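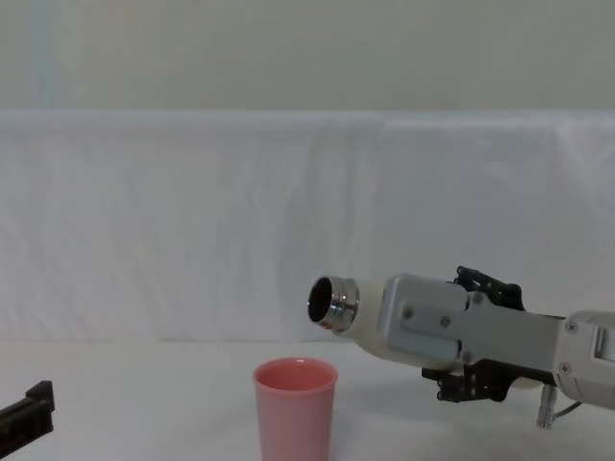
The Estby Kitchen Word List

Welcome, and thank you for stopping by! This is the README for the Estby Kitchen Word List, a small collection of the everyday words people use for drinking vessels, bottles, jugs and the little verbs that go with them (pour, tip, top up, splash, decant and so on). It began as one person's notebook and has grown into something other people might like to use, so I have tried to write down how it was put together, what is in each file, and where I think you should be careful. I do go on a bit in places. Please skip whatever you don't need.

What you get

The list comes as three plain text files, all tab-separated and all in UTF-8.

words.tsv is the main one. Each row is a single word or short phrase as a person gave it to us, with the meaning they had in mind, the part of speech, and the town where they said they learned it. If somebody gave two meanings for one word, that makes two rows. I went back and forth on this for a long time (my first version squeezed them into one row with semicolons, and it was miserable to sort), and I'm much happier with it now.

sentences.tsv holds the example sentences. These were written by the same people who gave us the words, in their own spelling. I fixed nothing except stray spaces at the ends of lines. If you find "tumblar" in there, that is how it was written on the card.

sources.tsv explains the short codes used in the other two files, so you can tell a kitchen-table interview from a mailed-in card.

How the words were gathered

There were 126 cards in the first batch, and each one asked the same questions. What do you call the thing you drink water from at the sink? What do you call the one you take in the car? Is there a word in your family for the last bit left in the bottom? What do you say when you want somebody to pour you only a little? We left plenty of blank space under each one, and people filled it, often up the sides and onto the back as well.

The last question brought in by far the best material. I had expected "a drop" and "a splash" and we certainly got those, but we also got "just wet the bottom," "a Sunday inch," "enough to swallow a pill," and one lovely entry, "show it the bottle," which the writer explains as pouring so little that the cup hardly notices. All of these are in words.tsv with the part of speech marked as "phrase."

Évan Roussel did the second round, which was done in person. He sat down with 16 people over the course of October and wrote up their answers by hand the same evening. His notes are fuller than the cards, and he has a better ear than I do for the difference between "cup," "mug," "beaker" and "tumbler" as people really use them. You can pick his rows out by the code K in the source column, which stands for Kisa, the name of the notebook template he was using at the time. We should probably have chosen a clearer letter, but changing it would break a few scripts that people already have.

Columns in words.tsv

entry: the word or phrase, lower case unless it is a name
meaning: a short gloss in plain English
pos: noun, verb or phrase
place: town given by the speaker, blank if they didn't say
source: a short code, explained in sources.tsv
note: anything else worth keeping, and very often blank

The note column is where I put family stories. Some run to several sentences, so if your spreadsheet program cuts long cells short, widen that column before deciding there is nothing in it.

Choices you may want to know about

Brand names used as ordinary words were left out of this release. Plenty of people call any insulated bottle by the name of the one they grew up with, and I would love to write about that properly some day, but I wasn't sure how to handle the spellings and didn't want to do it halfway.

"Glass" was a headache. Some people use it for anything you drink from, plastic included, and others were quite firm that a glass has to be made of glass. I kept both meanings as separate rows and did not try to settle the argument. The same goes for "flask," which is a flat thing in a coat pocket to one family and a tall thing in a lunch bag to the next.

Words for baby bottles and sippy cups are included. Words for cooking pots are not, with the exception of a few that turned up as jokes about very large coffee mugs.

Spelling variants get their own rows only when the speaker told us the spelling mattered to them. Otherwise I went with the version on the card and mentioned the other one in the note.

Known problems

The place column is uneven. People from the Plinitz side of town mostly gave the name of their street or neighborhood, while everyone else gave a town or a county. I have left these alone for now. If you are making a map, you will need to do some tidying first.

Older speakers are better represented than younger ones, and people who like filling in cards are better represented than people who don't. Please don't use the list to say how common a word is. It can tell you that somebody says it, and that's about all I would lean on it for.

There are 2 rows in sentences.tsv with no matching entry in words.tsv. Both come from a card where the word itself was smudged. The sentences were too nice to throw out, so they stay, with a question mark in the entry field.

Using and sharing

You are free to use the list in class, in your own writing, or in a project of any size, so long as you mention the Estby Kitchen Word List somewhere a reader can find it. If you add words of your own, please keep them in a separate file when you pass it along, so that the original rows can still be told apart.

Corrections are very welcome, and so are new words. Send the word, what it means to you, and a sentence you might really say at the table. A town is helpful too, if you don't mind giving one.

Version notes

The current files are dated December 31, 2018. This version adds the in-person rows, splits the double meanings into separate lines, and renames the old "remarks" column to "note." The Delorme spelling list that came with the first version has been dropped, and its few useful entries were moved into words.tsv.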